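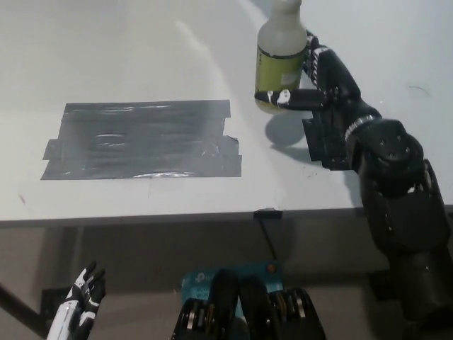
Product Packaging and Recall of Use Instructions Among First-Year Students
Project report, Consumer Studies II
Nelly Echeverri and Themba Le Roux
Submitted April 5, 2021

1. Background

Most people throw away or never read the leaflet that comes with a household product. What is left is the label. We wanted to know how much of a label people remember a short time after reading it, and whether the layout of the text makes a difference. The idea came from a class exercise on warning labels in which hardly any of us could repeat the dilution ratio on a cleaner we had used that same morning.

Our supervisor asked us to keep the question small. We settled on this one: do first-year students remember more instructions from a label set as numbered steps than from a label with the same words set as a paragraph?

2. Materials

We wrote text for a made-up surface cleaner and gave it the name Plorkeo so that no participant could know it already. The text had 10 separate pieces of information, including how much to use, how long to leave it on, which surfaces to avoid and where to store it. Version A was a single paragraph. Version B had the same sentences in the same order, each on its own numbered line. The type size and color were the same for both. Version B came out taller, so we left blank space under the paragraph in Version A to match it.

The labels were printed on plain paper and handed out flat. We had planned to attach them to bottles, but a wrapped label has to be turned to be read, and in our tryout people turned it at very different speeds. This would have added something we could not measure. It is a limit of the study that nobody reads a cleaner label flat on a desk in real life.

3. Participants and procedure

We tested 49 first-year students from the Rengifo building during March. They were recruited by a sign-up sheet in the entrance hall and were told only that the study was on reading. Thirty of them were tested in the mornings and 19 in the afternoons, depending on when the room was free. Versions were given out in alternating order as people came in, so one group ended up one person larger than the other.

Each participant read the label for one minute. They then worked on a page of simple arithmetic for five minutes. After that they wrote down everything they could remember from the label, with no time limit. Spelling did not matter. We scored each answer separately and then compared our sheets. Where we disagreed, we talked it over and agreed on a score. Most disagreements were over answers such as "leave it a while," which we decided to mark as wrong if the label gave a time.

4. Results

Participants who read the numbered version remembered more on average than those who read the paragraph, but the difference was small and the scores in both groups were spread out widely. Several people who had the paragraph did very well.

The position of the information seemed to matter more than the layout. The first two items were remembered well in both versions. The items in the middle were often missing, and the storage instruction, which came last, did better than we expected. The item most often forgotten was the list of surfaces to avoid. Some participants remembered that there was such a list but could not name anything on it.

5. Discussion

We can't say from this study that numbered steps work better. Our groups were small and we did not control for time of day. One participant also told us afterward that she had worked on labels for a summer at Flestance, and we kept her score in because we had not set a rule for leaving people out.

If we did the project again, we would change the order of the items between participants. That would show whether the surfaces list was forgotten for its place in the text or for what it said. We would also write the scoring rules before collecting any answers.

6. Division of work

Nelly wrote the label text and ran the morning sessions. Themba ran the afternoon sessions and made the score sheets. Both of us scored the answers and wrote the report. The two label versions and the blank score sheet are in the appendix.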